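3.2 Place settings and the breakfast task

The table settings in this section follow the layout used in the Bakilana sessions (Pearce and Magesa). Each setting has a placemat, one plate or dish, and a small number of food items and utensils. Settings were changed between rounds, and 12 layouts were kept for analysis.
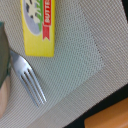

Food items were chosen so that an adult could name them at a glance. Packaging helps with this, and we preferred cartons that carry the name of the food. The butter carton has BUTTER on a red ribbon and a cow on a lavender oval, and raters in the May round named it without trouble. A fork lying beside a carton was scored as a separate item – never as part of the food.

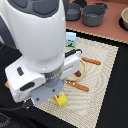

Does a packaged item belong on the plate? We scored it as correct in either place, provided it stayed on the placemat.

Unpackaged food was treated differently. It had to rest on the plate, and an item that touched the rim was still accepted. Two raters scored each layout separately and then compared their sheets.

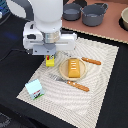 Disagreements were mostly over spacing. One rater wanted a clear gap between plate and carton, and the other accepted any arrangement that left the plate easy to reach. We kept both scores and report the mean. In all, 923 item placements were scored, and some 3 percent were dropped for missing entries.
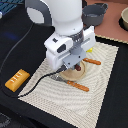 Figure 2. Round dish on a cream woven cloth, with a utensil handle on either side.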